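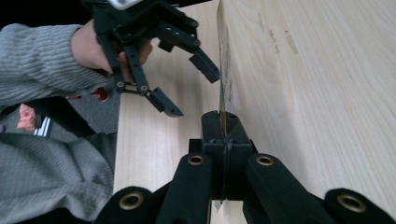
Work on the Bakness reading room is going really well! The old counter is out and 11 of the 32 new shelving bays are fixed to the wall. We're also choosing covers for the shelf labels – a thin, clear plastic sheet like the one standing upright on the tabletop would suit us nicely. Nindeck have the joinery in hand, and the first coat of paint went on in April. 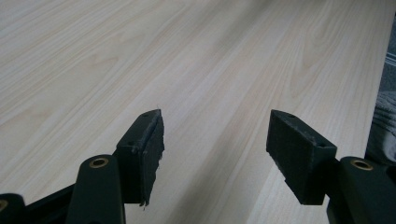

Will the room open before the floor is finished?
The children's corner will, as its floor is already laid.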